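Bukevley Store Burglaries

The Bukevley store burglaries were a series of night break-ins in the town of Bukevley and the nearby village of Gralar. In total 17 shops were entered between February and August, most of them small household goods stores on the main road. The police recorded the cases under one file, number 271.

The method was almost the same each time. The rear door was forced between 2 and 4 in the morning, and the cash drawer was taken out whole. Goods on the shelves were usually left in their place. The total loss in cash was given in court as $3,687, but the shop owners said that the repair of the doors had cost them much more.
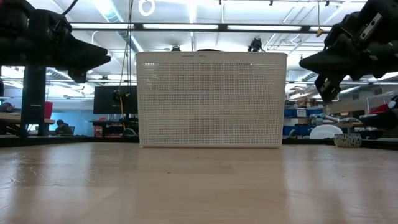
The investigation was led by detective Savita Srivastava, who had moved to the Bukevley station in the same winter. She compared the tool marks from the doors and found that one pry bar had been used in at least nine of the break-ins. A search of a rented garage on Vashisht Street brought out the bar, along with several of the missing drawers.

Two men were arrested and charged with burglary. One of them pleaded guilty and received a shorter sentence. The other denied the charges, and his trial took 11 days. He was found guilty in all but two of the cases.

After the trial, the shop owners of Gralar paid together for a night guard from the security firm Asix. The contract was ended after one year. The two cases without a conviction are still open.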